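Troren通信　2021-11-10

【片づけ】年末の前に、引き出し1段だけ

ばたばたしてて今月は短めです。すみません。

大掃除、毎年12月の最後の週にまとめてやって腰をやられる。なので今年は前倒し。といっても家じゅうは無理。引き出し1段、それだけ。うちは台所の横の文房具の段にしました。

全部出す。床に新聞紙しいて、ざーっと。輪ゴム、乾いた糊、どこかの鍵、電池（使えるのか不明）、Tidthorpeの古いポイントカード。カードは店がもう閉まってるので即ごみ。鍵は保留。鍵はなぜか捨てられない。

分け方は「使う」「使わない」「わからない」の三つ。わからない、は封筒に入れて1月まで置いておく。開けなかったらさよなら。去年これをやって、開けたのは2回だけでした。

仕切りは買わなくても大丈夫。菓子箱のふたで十分です。どうしても買うなら、先に引き出しの内寸をはかること。わたしは測らずに行って、幅が合わず返品。交通費がもったいなかった。Wanの小さいトレーは最大200円、色は白とグレー。ふたはなし。重ねると滑るので、底に輪ゴムを1本はさむといいです。

あと電池。新しいのと古いのを一緒にしなで。袋を別にして、日付をマジックで書く。端子にはテープを貼ってから回収に出してください。回収場所は地区で違うので各自確認を。
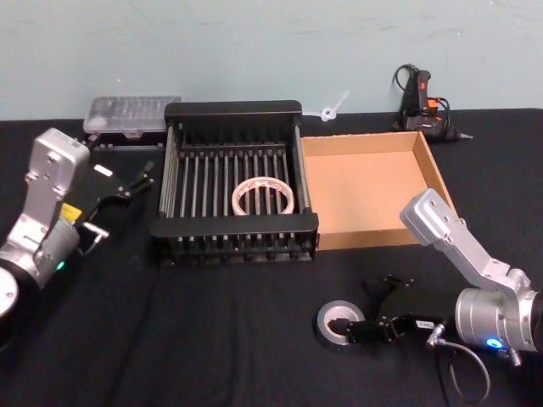
よく使うものは手前、たまにのものは奥。当たり前だけど、戻すときに面倒だとすぐ崩れます。立てておけるものは立てる。寝かせると下のが見えなくなって、また同じの買っちゃう。はさみが四本出てきた人間が言うので間違いないです。

かかった時間、うちは120分。途中で古い年賀状を読みはじめたのが敗因。読むのは後で！タイマーかけるのおすすめ。

前号の「捨てられない紙袋」、お便り167通いただきました。ありがとうございます、ぜんぜん返事がおいついてません。紹介は次号で少しずつやります。Ploltevia風の紙袋の折り方も、図が間にあえばのせます。

次の締切は月末。件名に「引き出し」と書いて送ってくださいね。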